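Notas para la charla: «Lo que compramos cuando compramos tiempo»
Jornada interna de Ollano, sala grande, miércoles
Ponente: Thérèse Friesen

(Empezar sin diapositiva. Esperar a que se sienten los del fondo.)

Buenos días. Me han pedido que hable de productividad y he aceptado con una condición: poder decir que desconfío de la palabra. Llevo años leyendo folletos que prometen devolvernos horas y todavía no he conocido a nadie que las haya recibido.

Primer bloque. La promesa.
Leer en voz alta la frase del folleto de Staltum: «Recupere 30 minutos cada día». Pausa. Preguntar a la sala dónde están esos minutos. ¿Quién los midió? ¿Con qué se comparó? El folleto no lo dice. Cuando escribí para preguntar me mandaron otro folleto.

Ojo: no cargar demasiado contra Staltum, que hay gente suya en la segunda fila. Melnyk hace lo mismo con mejor tipografía.

Segundo bloque. La encuesta.
El informe que circuló en agosto se apoya en 2000 respuestas. Suena a mucho. Pero la pregunta era «¿siente que aprovecha mejor su jornada?», y la contestaron clientes que ya habían pagado la licencia. Sentir que uno aprovecha la jornada y aprovecharla son cosas distintas, y el informe las suma en la misma columna. Si alguien saca el gráfico de barras, pedirle que mire dónde empieza el eje.

(Beber agua. Pasar la diapositiva.)

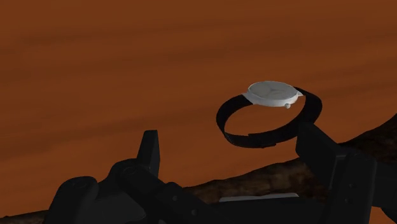 Diapositiva 3. Reloj de pulsera, imagen generada por ordenador.

Tercer bloque. Medir no es gratis.
Contar el caso de Flosen. Pusieron a todo el equipo de atención a registrar tareas en tramos de cinco minutos. A las tres semanas los registros eran impecables y las colas de espera seguían igual. Una compañera me confesó que rellenaba la hoja los viernes por la tarde, de memoria, con cifras «que quedaran creíbles». Yo habría hecho lo mismo.

Dirección leyó esas hojas como si fueran datos. Con ellas reorganizó los turnos. No sé si los turnos nuevos son peores; sospecho que en Flosen tampoco lo saben.

Si voy mal de tiempo, saltarme la anécdota del cronómetro de cocina. Si voy bien, contarla corta.

Cuarto bloque. Qué pediría yo.
Antes de firmar nada, que el proveedor explique qué resultado le haría admitir que su herramienta no funciona. Si no se le ocurre ninguno, mala señal. También pediría un grupo que siga trabajando como siempre durante la prueba, aunque sea pequeño y aunque proteste.

Preguntas probables:
«¿Entonces no hay que medir?» Sí, pero pocas cosas, y decidiendo antes para qué.
«¿Y la gestión por bloques de tiempo?» A mí me va bien. Eso no demuestra nada.
«¿Qué herramienta usas tú?» Una libreta. No decir la marca.

Dejar el correo en pantalla y recoger el mando, que es prestado.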